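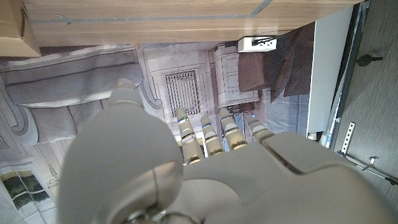 White hand, four fingers, seen from above.

Fri 21 September

Back on the Grerkham valley farm ledgers today, box 9, and I finally found the hop accounts! They were tucked behind the Penix store receipts (wrong folder, wrong decade, someone had a busy afternoon). The Ekwueme place shows up as mostly potatoes and a few cows, same as everybody else along the creek, and then all of a sudden there's a page of hop pickers' wages. So they were selling hops, at least for a while. I'd had them down as subsistence only and I'll have to fix the map.

34 names on the wage page, a lot of them the same three families. Wages by the box. I can't read the rate, the ink has gone brown and the writer made his 3s and 8s exactly alike. Will try it again under the good lamp on Monday.
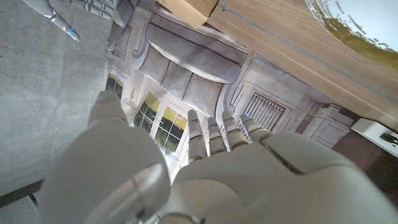

Edit Nyitrai
Local history workshop, farm records

Next question is how the hops got out of the valley. The Trunier depot book has freight going out by wagon until the siding opened, and I can see two loads in May that might be ours, but May is the wrong time of year for hops unless they were baled and held over the winter for a better price. Which people did do! Need to check whether there was a drying house. The tax roll lists "barn, 2" for the Ekwueme land and I'd love one of those to be it.

To do: ask for the later depot book, redo the card for Penix store, put the receipts back where they belong. Pencil only in the reading room, I left my good one in box 9.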